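Nornwood College, Evening Programme
Everyday Claims and How to Check Them
Handout 2: Colour and what it is supposed to do to us
Revised October 2025

These notes go with the second session. They are fuller than what I get through in the room, and the order is a bit different. Please read the part on comparisons before you come, as the exercise at the end leans on it.

1. The claims

You will have met most of these already. Red makes people hungry. Blue makes them calm, or makes them trust a bank. Green is restful. Yellow rooms make babies cry. Pink cells make prisoners weak. People are said to decide whether they like a product within a minute and a half, and most of that decision is said to rest on colour alone.

The last one turns up on hundreds of websites. I have tried to follow it back and I end up in the same ring of pages quoting one another. A few give a year. Fewer give a title. None that I found told me how you would go about measuring what share of a decision "rests on colour", and I would like anyone who believes the figure to describe the experiment. You would need to know what the decision would have been with the colour taken away, and there is no such thing as a kettle with the colour taken away.

Notice also how the claims are worded. "Red is linked with appetite" sounds like a finding. Linked by whom? In what way? If all it means is that a lot of food is red and a lot of restaurants have red signs, I agree, and nothing follows from it.

2. What we do know

I don't want you to leave thinking that colour does nothing. Some things are well supported and fairly dull.

People find a bright thing faster among dull things. People find an odd-coloured thing faster than one that matches its neighbours. If you teach someone that a colour means something, they will use it, and they will be slowed down if you then break the rule. Print the word "blue" in orange ink and ask for the ink colour, and nearly everybody stumbles. You can try that at home with felt pens.

People also have favourites. Blue tends to come out well in surveys in many countries. It is worth asking what was on the list, though. If you show someone eight squares of colour on a card and one of them is a muddy brown, you have learnt that they would not choose that brown off that card. You haven't learnt what colour coat they will buy. Plenty of people who tick "blue" go home to a beige sofa.

So: colour helps us find things, colour carries meanings we have learnt, and people have tastes. The step from there to "paint the wall blue and the staff will calm down" is a very long one, and it is usually taken in a single sentence.

3. The Sidstead shop study

This is the case we work through in class. A small chain of home stores in Sidstead repainted the inside of one shop. The old walls were white and the new ones were a warm orange. In the weeks after, the firm questioned 765 shoppers, and 334 of them said they had "felt encouraged to stay longer". The firm's report called this proof that warm colours keep people in a shop. The trade newsletter that picked it up dropped the word "said", and from then on it was a study showing that people stayed longer.

Before you turn over, write down what you would want to know. My own list:

Did anyone time the visits? They didn't. There was a question on a sheet and people answered it.

What did shoppers say before the repaint? Nobody had asked them.

How was the question put? "Did the new look encourage you to stay longer?" The question hands over both the change and the effect, and politeness does the rest.

What else changed? The lights were replaced in the same week. The café corner got more chairs. The repaint finished in January, when there was a sale on.

Who is missing? Anyone who looked in, disliked it and walked out again was unlikely to stop by the till and fill in a sheet.

And one that groups usually miss: 334 is fewer than half of 765. If I wanted to be awkward I could write the headline the other way round, that most shoppers did not feel encouraged to stay, and it would be just as well supported. That is to say, badly.

4. Comparisons

A claim that colour causes something needs two conditions that differ in colour and in as little else as you can manage. It sounds easy. It is very hard, for reasons that have to do with what colour is.

Take a red and a blue version of the same wall. Are they equally light? Equally strong? A fierce red beside a soft, greyish blue is a test of fierce against soft as much as of red against blue. Many of the older studies took whatever paint or card was to hand and reported the name on the tin. When you read "participants in the red room", ask which red. If the paper can't tell you, you can't repeat it, and neither can anyone else.

Light matters too. The same paint looks different by a north window and under a yellow bulb, and different again at four o'clock. Our eyes make up for a good deal of this without telling us, so that we swear a sheet of paper is white in all of them.

Surface is a third nuisance. A worn or dusty thing is not one colour all over. Ask three people to name it and each is doing a sort of averaging, and they don't average alike. We tend to say "the green one" and move on, as we have a job to do and green is near enough. For the job, it is. For an experiment that claims green has an effect on the heart rate, near enough won't do. 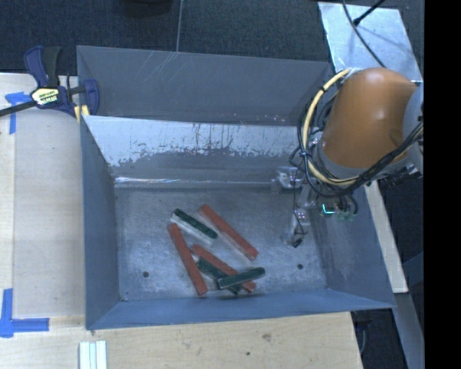 Then there is the question of who is looking. A fair number of men, and a much smaller number of women, have trouble telling some reds from some greens. It varies a great deal from person to person, and many of them get by so well on lightness and position that their friends never notice. A study that shows people red and green and does not check for this has mixed together people who were not seeing the same thing. It's a cheap check and it is left out surprisingly often.

5. The Stovosholm office trial

I include this one as it was done better, and so you can see how little is left when it is done better.

An office in Stovosholm had two floors laid out alike. One was painted a pale green and the other a pale grey of matching lightness. The 41 staff swapped floors halfway through, so everyone spent time in both. Nobody was told what the repainting was for, though I have my doubts about how long that lasted in a building with a shared kitchen. Mistakes in routine paperwork were counted by someone who did not know which floor the forms came from.

There was no clear difference in mistakes. There was a small difference in how people rated their mood, in favour of green, and it shrank as the weeks went by. The write-up is modest. The paint supplier's leaflet, which quotes it, says that green "supports wellbeing at work". Compare the two documents side by side (I'll bring copies) and mark the exact place where the caution falls out.

Even with this one I would not lean on the mood result. With so few people, a handful who simply liked green could produce it. And a trial that finds nothing does not show there is nothing to find — it may have been too small to see it. I try to be as hard on the results that suit me as on those that don't. You should watch me for slips.

6. Exercise for next time

Kong, a tea company, changed its box from brown to dark red. Sales went up over the following year. The design firm that did the work now says on its website that the colour "drove" the rise.

Write one side of paper, no more. Cover the following, in whatever order you like.

What else could have moved sales over a year? Think about price, shelf position, the weather, other brands, and whether the new box came with advertising.

Who chose this example for the website, and what happened to the clients whose sales fell?

Suppose the firm let you run a fair test with two towns and a limited budget. How would you do it, and what result would make you say that the red box had made no difference? Decide that last part first and write it at the top of the page.

If you already work in design or marketing you may want to argue the other side, and I'd welcome it. Bring the source with you, the original one if you can get hold of it, and not a page that mentions it.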